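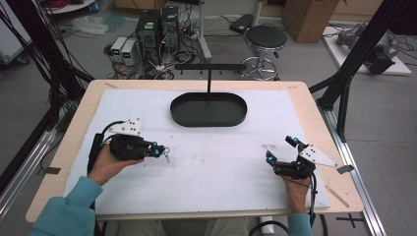

Questions I get about my dried herbs and tea blends

Hi, I'm Fiorella Mazza, and I grow, dry and mix everything in this shop myself on a small patch outside Hesdale. I get the same questions over and over (I love them, keep them coming!), so I've put my answers in one spot.

How long will a bag of dried mint keep?

I tell people a year, if you keep it closed and away from the stove. It won't go bad after that, it just gets dull. Crush a leaf between your fingers, and if you can't smell much, use double or treat yourself to a new bag.

Do you sell fresh herbs?

Only at the Cukbridge market, Wednesday mornings, and only while the plants feel like cooperating. Basil starts in June. I don't ship it – I tried once and got a very sad email.
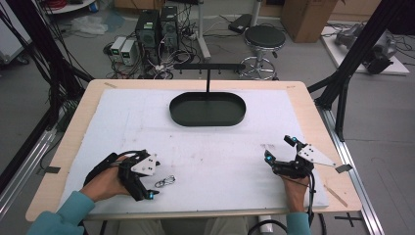 Why do you hang some herbs and lay others flat?

Sage, thyme and oregano have sturdy stems, so I tie them in small bunches and hang them upside down until the leaves crackle. Chamomile heads and loose lemon balm leaves go flat on a screen. If you want to try hanging at home, you don't need a barn full of rafters! A little T-shaped rack with pegs along the underside of the bar, standing in an oval tray, would do nicely for a few skinny bunches, and the tray catches whatever drops. Keep it out of the sun or your sage will turn the color of straw.

What size bags do you have?

Tea blends come in 100 gram bags. The plain cooking herbs come in that size too, and there's a 300 gram bag of oregano for people who make a lot of pizza. You know who you are.

Is there any caffeine in the evening blend?

None at all. It's chamomile, lemon balm, a bit of lavender and dried apple. The morning blend does have black tea in it, so don't mix up the bags at bedtime.

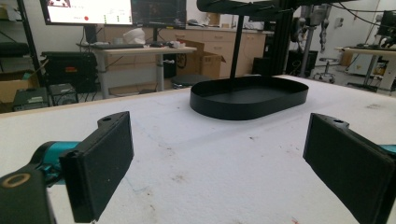
Seija Kiiskinen wrote to me that she steeps the evening blend for ten full minutes with a lid on the cup, and that five minutes never gave her enough apple. I've switched to ten myself. Use water just off the boil and one heaped teaspoon per cup, two if your mug is huge.

Can I cook with the lavender?

Yes, it's the culinary kind, but go easy. Half a teaspoon is plenty for a batch of shortbread. Grind it with the sugar first so you don't bite into a whole bud. 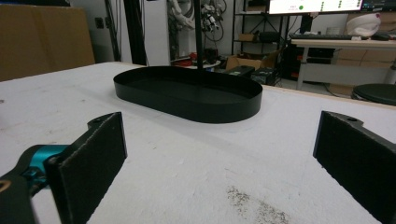
Umut Aydoğan asks if the dried mint works in yogurt soup or if it has to be fresh. Dried, please! Melt some butter, stir the mint in for a few seconds off the heat, and pour it over the top right before you eat – it goes bitter fast in a hot pan.

Do you ship to Sinville?

I do, orders go out twice a week. If yours shows up with a split bag, send me a note and I'll mail another one.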